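Avelex Plaid Wall Panels – Red, White and Black

Home > Shop > Walls and Hanging > Patterned Panels
Product code 1329
In stock, sent out from our Clistthorpe workshop

I've wanted to sell a tartan panel for years. My gran had a flask and a picnic rug in more or less this pattern, and every time we put out another grey one or another sensible cream one I'd grumble about it to Rosine (Rosine Pruvost, who does our printing and has the patience of a saint). In May she finally gave in, and I've been insufferable ever since.

So this is a perforated panel with a big, bold plaid printed on the face. Big red squares, white bands, black in between. From across the room you get the whole pattern, loud as you like, and from close up the holes break it all into dots. I love that bit. I stand there going backwards and forwards like a child in front of a shop window.

What you get

One panel, printed on the front and plain on the back. You can buy singles, or a set of 3 if you're doing a corner or an alcove (the set works out cheaper per panel and they're printed in one go, so the reds match). If you're ordering singles to add to a wall you've already got, put a note on the order and Rosine will try to match you up, but I can't promise, reds are awkward.

Fixings are not included. I know, I know. We used to pop a bag of screws in with every order and they were the wrong ones for most people's walls, so now we sell them separately and you can pick.

Lining up the pattern

This is what I get the most emails about. The plaid does run on from one panel to the next if you hang them the same way up, and there's a small arrow on the back to tell you which way that is. Please look for the arrow before you drill anything. Ysaline Guérin hung two of hers upside down in her hallway and decided she liked it better, so fair enough, but she did mean to do it by the second one.

Start in the middle of the wall and work out. If you have to trim, trim at the ends, and use a fine blade with masking tape over the line so the print doesn't chip. Go slowly round the holes.

Hang them with a gap behind. Hooks need room to poke through and tip up, and a panel screwed flat to plaster is really just very heavy wallpaper.

What to put on it

Less than you think! A busy pattern and a busy wall of stuff is hard on the eyes, and I say that as somebody who owns the flask. I'd stick to black or white bits. A black hook rail looks smart against the red, and white wire baskets sit nicely with the white bands. I tried brass and it looked like a pub. A nice pub, but still.

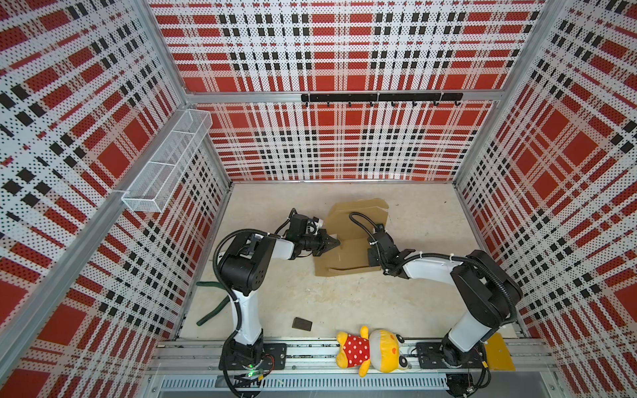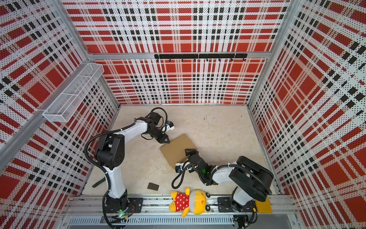
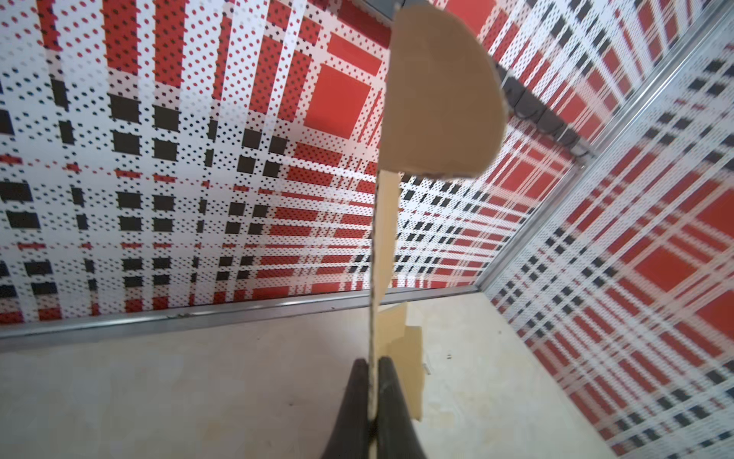 Colours, while I'm on the subject. There's only the one. I've been asked for a green and a navy, and Rosine has said maybe, in the voice that means ask me next year. If you want something quieter, the Jayawardena stripe is the same panel in two soft blues, and if you want something even louder then have a look at the Diner check and don't say I didn't warn you.

Cleaning

Damp cloth, drop of washing-up liquid, wipe, done. Don't scrub and don't use anything with grit in it. For dust in the holes I use the soft brush on the hoover. Keep it away from the back of the cooker, it's not made for that sort of heat, and I wouldn't have it in a shower room either.

Delivery and returns

Singles go by ordinary post and sets go by carrier. Monique Fleury packs them and she packs them well, so allow yourself some time with the scissors. If a corner does arrive bashed, send me a photo and we'll swap it. You can send back anything uncut within 8 weeks. Once you've trimmed it, it's yours.

What people have said

"Put a set up in my sewing room and my husband asked if we were opening a café. Very pleased with it." – Mireille Bouvier

"Brighter than I expected. Got used to it by teatime. Would have liked screws in the box." – Monique Baudry

Page last updated June 18, 2018. Prices on the set have gone down a bit, so if you've an old price list from us, bin it.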